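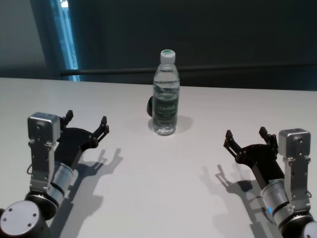 Warum wird bei PET als Verpackungswerkstoff zwischen amorphem und teilkristallinem Zustand unterschieden?
Der Kristallinitätsgrad bestimmt Transparenz, Steifigkeit und Gasdurchlässigkeit des Bauteils und hängt stark von Abkühlgeschwindigkeit und Verstreckung ab.

Skript Kunststofftechnik, Kapitel 4: Polyethylenterephthalat

4.1 Aufbau
PET entsteht durch Polykondensation von Terephthalsäure und Ethylenglykol. Der aromatische Ring versteift die Kette, die Kristallisation verläuft deshalb langsam. Rasch abgekühlte Schmelze erstarrt amorph und klar, langsam abgekühlte bildet Sphärolithe und wird trüb.

4.2 Streckblasen
Der Preform wird oberhalb der Glasübergangstemperatur axial gereckt und radial aufgeblasen. Die dehnungsinduzierten Kristallite sind kleiner als die Lichtwellenlänge - die Wand bleibt transparent. Der Mündungsbereich wird nicht verstreckt und bleibt weitgehend amorph.

4.3 Trocknung
Restfeuchte führt in der Schmelze zur Hydrolyse der Esterbindungen. Folge: sinkende Molmasse, sinkende intrinsische Viskosität. Granulat ist vor der Verarbeitung zu trocknen.

Übung zu 4.3: Datensatz Trarnar auswerten, 16 Proben, davon 14 getrocknet. Viskositätsabfall je Probe angeben. Rückfragen an Ó Dálaigh.

Nächstes Kapitel: Barriereschichten, Skript ab S. 52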